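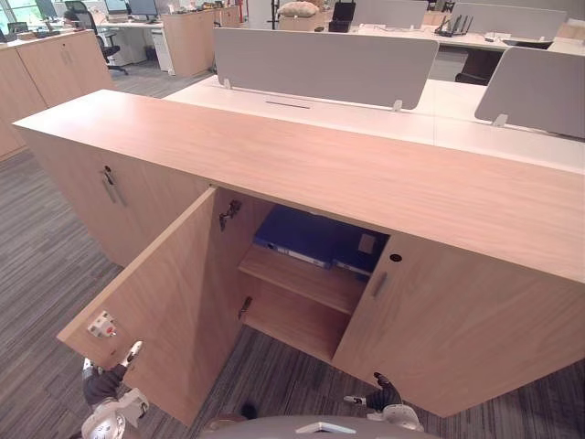 Why does copier paper curl and jam more often in winter?

Heated winter air is very dry, and paper gives up moisture to dry air until the two are in balance. The sheets lose water unevenly, the edges shrink before the middle does, and the stack stops lying flat. Dry paper also holds a static charge, so two or three sheets may feed as one.

February 27, 2020
By the Building Services Desk, Porkia

Print rooms at the Irkthorpe site have logged more misfeeds this month than in any month since the machines were replaced. The service contractor found no worn rollers on its last visit and asked for humidity readings. The results are set out in this item, along with the changes to paper handling that apply until the heating season ends.

Relative humidity

Relative humidity is the amount of water vapor in the air compared with the most that air could hold at the same temperature. Cold air can hold very little. When cold outdoor air is drawn in and heated with no water added, the vapor content stays the same while the capacity goes up, and the relative humidity falls. A damp morning outside can therefore become a dry office by ten o'clock.

Readings were taken with two hygrometers in three places: the Nodwood print room, the second-floor copier bay in the Ó Flaithearta building, and the loading area where pallets are held. The Nodwood room was the driest, at 20 percent on the afternoon of the coldest day. The copier bay in Ó Flaithearta held at 33 percent through most of the same week. It shares a return duct with the kitchen, and this may explain part of the difference. The loading area followed the outdoor conditions closely and is not heated overnight.

Before use, both hygrometers were checked against a sealed container holding a saturated solution of table salt, which settles at a known humidity at room temperature. One instrument read slightly high and its figures have been corrected. Readings from the small dial gauges already on the walls should be disregarded. They have never been calibrated and they disagree with each other.

What dry air does to paper

Office paper is packed at the mill with a controlled moisture content. The ream wrapper has a barrier layer and keeps the sheets close to that level for as long as it stays sealed. Once the wrapper is open, the outer sheets and the exposed edges begin to exchange moisture with the room. In dry air the edges contract and pull tight, and the center of the sheet may cup. In damp air the edges expand and go wavy. Either shape can catch on a guide.

Fusing makes matters worse. Toner is fixed with heat and pressure, and the heat drives off more water, mainly from the side facing the hot roller. A sheet that was already dry goes into the output tray with a curl, and if it then returns through the duplex path it enters the second pass out of shape. This matches the log. Most of the jams in Nodwood were on the second side of two-sided jobs, and the single-sided jobs ran almost clean.

Grain direction also matters. Paper fibers tend to line up along the direction the web traveled on the machine, and they swell and shrink mostly across their width. Heavier stock and short-grain stock will show the effect differently from the standard letter size. The cover stock used for the August open-day programs should be tested in small quantities before the full job is sent.

Temperature on delivery

Pallets coming out of the unheated loading area are cold all the way through. Opening a cold ream in a warm room lets moisture settle on the sheets, even when the room itself is dry, and the result is a stack that is damp at the edges for an hour and then over-dry by the end of the day. Paper should be left sealed in the room where it will be used. A single ream needs several hours. A carton needs overnight, and a stack of cartons needs longer still because the inner ones are insulated by the outer ones.

Changes in effect now

- Leave reams wrapped until they are needed. Do not fill trays ahead of a weekend.
- Load no more than one ream at a time into the main tray in Nodwood. The high-capacity drawer is out of use for the present.
- Keep cartons off the floor and away from outside walls, radiators and supply vents.
- Put part-used reams back in their wrappers and fold the ends under. A closed plastic box is better where one is available.
- If a stack has curled, turn it over once and try again. If it still jams, set it aside for scratch use.
- Fanning helps with static between sheets. It does nothing for curl.
- Write each jam in the log with the tray, the side being printed and the time of day. Entries that say only "jammed" cannot be used.

Humidification

A portable evaporative unit has been on trial in Nodwood for five days. It raised the reading to roughly 33 percent with the door closed and made little difference with the door propped open. Evaporative units are preferred over ultrasonic ones in print rooms. An ultrasonic unit sends out fine droplets along with whatever minerals are in the water, and the dust left behind settles on optics and charge wires. The Irkthorpe supply is hard enough to make this a real concern.

The tank is filled from the tap each morning and emptied each evening. It must not be left standing with water in it over a weekend. The wick is to be replaced when it stiffens with scale. The unit should stand well clear of the copier exhaust, and the outlet should not point at stored paper.

No attempt will be made to bring the room up to summer levels. On very cold days, added moisture tends to condense on single-glazed windows and inside the wall construction, and the Nodwood windows are single-glazed on the north side. The setting will be reduced if water appears on the glass.

Test run

A batch of 1,000 two-sided sheets will be run in each print room next month, all from the same carton lot, opened immediately before loading. Jams will be recorded by side and by tray, and the humidity will be read at the start and end of each run. If Nodwood still performs worse than Ó Flaithearta with the evaporative unit running, the duplex unit will be taken out and inspected.

Spare log sheets are on the clipboard beside each machine. The hygrometers are to stay where they are until the runs are complete.

Last updated: log instructions revised, high-capacity drawer added.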